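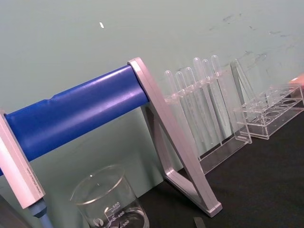
Sindach Bench Set: README and data card

Version kept by the Grellusura group

Summary

Sindach is a collection of 2502 recorded episodes of two-arm work with laboratory glassware. We publish it together with our purchasing notes. Many groups wrote to us to ask what they must buy before they can record something similar, and the answer was spread over several old emails. These notes are now in the file budget.csv, which has nine lines, one for each group of items.

What is in the folder

episodes/ contains the recordings, one folder per episode.
budget.csv contains item group, quantity, price paid, delivery time and a remark.
planning.txt contains the order in which we would buy today.
LICENSE contains the terms for both the data and the notes.

How to read the budget file

Prices are without tax and without shipping. The column "again" says yes or no: would we buy this item again from the same supplier? Fairweather supplied the arms and grippers as one order, and Civby supplied the glass and the acrylic racks. We asked for a separate price for the cables, and we recommend that you do the same. In our first quote they were hidden in the line "accessories", and we could not compare it with other quotes.

The bench items are the cheap part. A beaker, a conical flask, clear racks and a black cloth for the table cost very little next to one gripper. Even so, they decided our calendar, as the racks had the longest delivery time of the whole list.

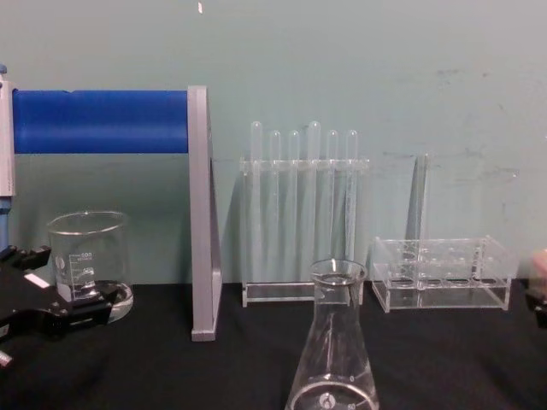

Planning advice

Order the racks first and the arms second. Measure the table with both arms at full reach before you decide its size. We did this on paper only and had to change the table one time.

Keep 10 percent of the total for replacements. Our plan is to inspect the gripper fingers every 500 episodes, so please put spare fingers in the first order and not in the next year's budget. Glass should be bought in several pieces of the same model. If a flask is replaced by a different shape in the middle of a collection, the episodes before and after are more difficult to compare.

The price of staff time is not in the file. We know this is a weakness.

Transparent objects

If your budget permits only one kind of glassware, we would choose the conical flask. Its neck is narrow, its body is wide, and the two grippers can approach it from opposite sides.

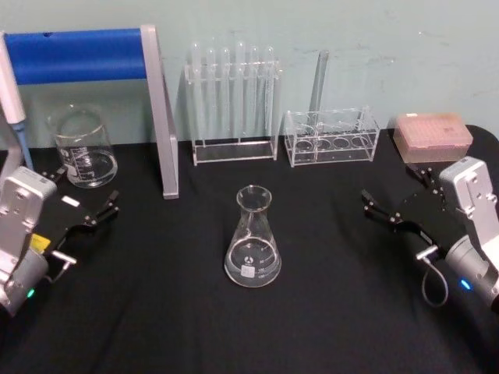
Ataahua Cosgrove wrote to us that the reserve is too small for a group which buys its first pair of arms, and that she would double it for the first year and reduce it later. She also asked for a column with the price of repair. We agree with the second point, and the column will come in the next version. For the reserve we keep our number, but her remark is copied into planning.txt.

Corrections

Please send corrections to the price list with the name of the supplier and the month of the quote. Quotes older than one year are not added.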